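Buenas prácticas para la grabación de demostraciones con un robot de dos brazos en simulación

Informe de proyecto, asignatura de Sistemas Autónomos

1. Objeto del trabajo

El proyecto partió de un problema práctico. El curso anterior se habían grabado 156 episodios en el entorno Cidside y casi ninguno pudo aprovecharse: faltaba la versión del entorno, los fallos se habían borrado y cada operador decidía a su manera cuándo terminaba un intento. Nos propusimos redactar una norma interna corta y comprobar si se podía cumplir en una sesión normal de trabajo.

La norma, que llamamos Polinthorpe, tiene 9 reglas. Se aplica a tareas domésticas sencillas con objetos pequeños, realizadas por un robot con dos pinzas dentro de una habitación simulada.

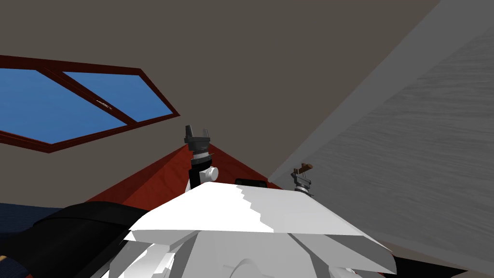

Figura 1. Robot simulado en la habitación, con un objeto marrón alargado en una de las pinzas.

2. Reglas sobre el inicio y el final del episodio

Cada episodio empieza con los brazos en la postura de reposo definida en el fichero de configuración. El operador no mueve nada hasta que el registro está activo. El episodio termina cuando se cumple la condición escrita en la ficha de la tarea, y esa condición se redacta antes de grabar. Un intento fallido se guarda con la etiqueta "fallo" y no se repite con el mismo número.

La primera redacción decía "cuando el objeto esté bien colocado". Dos miembros del grupo la interpretaron de forma distinta, así que se sustituyó por una distancia máxima al punto de destino.

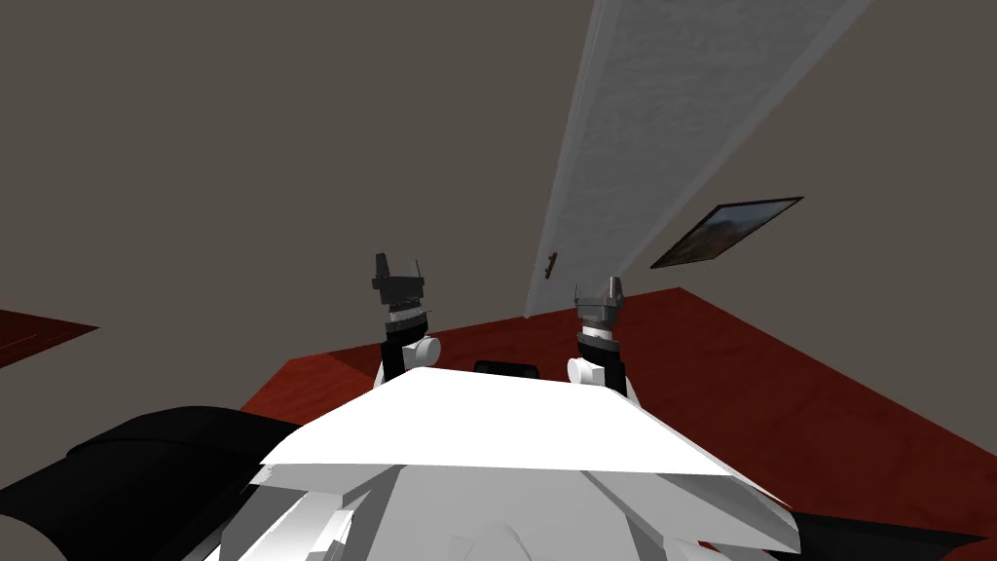
Departamento de Automática y Robótica · Grupo de prácticas Varghese

3. Reglas sobre cámaras y datos

Las cámaras van fijadas al modelo del robot y su posición no se cambia dentro de una misma serie. Si hay que corregirla, se abre una serie nueva. Las imágenes se guardan sin girar ni recortar, aunque el horizonte salga inclinado. Junto a cada episodio se archivan la versión del entorno, la semilla aleatoria y la frecuencia de muestreo.

Para la revisión usamos la herramienta Brosetti, que compara las marcas de tiempo de las cámaras con las de las articulaciones. En octubre se revisaron 100 episodios nuevos. Más de 3,142 fotogramas quedaron marcados por desfase, casi todos en las primeras series, cuando el registro se lanzaba a mano.

4. Reglas sobre el agarre

Antes de cerrar la pinza, el objeto debe encontrarse entre los dos dedos. El cierre se ordena una sola vez. Si el objeto se desplaza, se abre del todo y se vuelve a la aproximación; no se admiten correcciones con la pinza a medio cerrar. 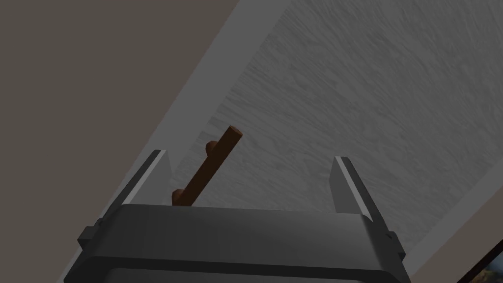

¿Quién decide si un episodio dudoso se conserva?
Lo decide una persona distinta de la que lo grabó, con la ficha de la tarea delante, y anota el motivo en el registro.

5. Pendiente

Falta una regla para las tareas en las que las dos pinzas sujetan el mismo objeto. También queda por traducir la ficha de tarea al inglés y por automatizar el nombre de las carpetas, que todavía se escribe a mano.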